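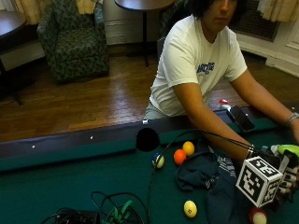

**Chamado 1552 – mesa de bilhar, sala de jogos**
**Estado:** reaberto
**Categoria:** mobiliário / nivelamento

Reabro o chamado 894, que foi fechado com a nota "mesa nivelada, sem anomalia". Não concordo com o fecho. As bolas continuam a desviar-se para o lado da tabela do fundo quando jogadas devagar, e foi exatamente essa a queixa de abril.

**O que foi relatado**

- Bola lenta ao longo do pano acaba por descair. Com tacada forte não se nota.
- Um utilizador diz que a tabela do fundo "está morta". Outro diz que está ótima. Os dois jogaram na mesma tarde.
- Alguém sugeriu que a culpa é das bolas.

**Ter, 22 mai – verificações**

09:40 – Nível de bolha no centro e nos quatro cantos. Bolha ao meio em todos. O nível é o que veio na caixa de ferramentas da Clerano e tem 300 mm, curto demais para uma mesa deste tamanho. Não lhe dou grande valor.

10:05 – Virei o nível ao contrário no mesmo ponto e a bolha mudou de sítio. Portanto a medição anterior não vale nada, e suspeito que a do chamado 894 também não.

10:30 – Teste com bola. Branca largada de uma calha de cartão, sempre da mesma altura, nos dois sentidos. Desvia para a tabela do fundo na ida e na volta. Se fosse o pelo do pano, eu esperava ver diferença entre um sentido e o outro.

10:50 – Repeti com uma lisa e uma listada, por causa da teoria das bolas. Mesmo desvio. Limpei as duas com pano seco e repeti. Igual. Para mim a teoria fica arrumada, embora saiba que vai voltar.

11:15 – Ressalto na tabela do fundo, em três pontos, usando as marcas da tabela como referência. Não encontrei zona morta. Pode haver uma junto ao canto, não testei aí.

**Resposta do fornecedor (Zemora)**

Dizem que é "assentamento normal" e propõem trocar o pano por 720 euros. Perguntei como é que um pano novo corrige um desnível. Responderam com o mesmo orçamento em PDF. Não aprovar.

**Hipóteses, por ordem**

1. Pé afundado do lado da tabela do fundo. O chão ali cede um pouco quando se carrega com o calcanhar.
2. Junta da pedra fora de sítio. Não senti ressalto com a mão, mas isso prova pouco.
3. Pano. Só depois das outras duas.

**Por fazer**

- [ ] Pedir emprestado um nível de precisão decente
- [ ] Calçar o pé e repetir o teste da calha
- [ ] Testar o ressalto junto aos cantos
- [ ] Pedir segundo orçamento à Pillay – só nivelamento, sem pano

Não fechar este chamado com base na bolha. Quem o fechar que anexe o resultado do teste com bola, nos dois sentidos.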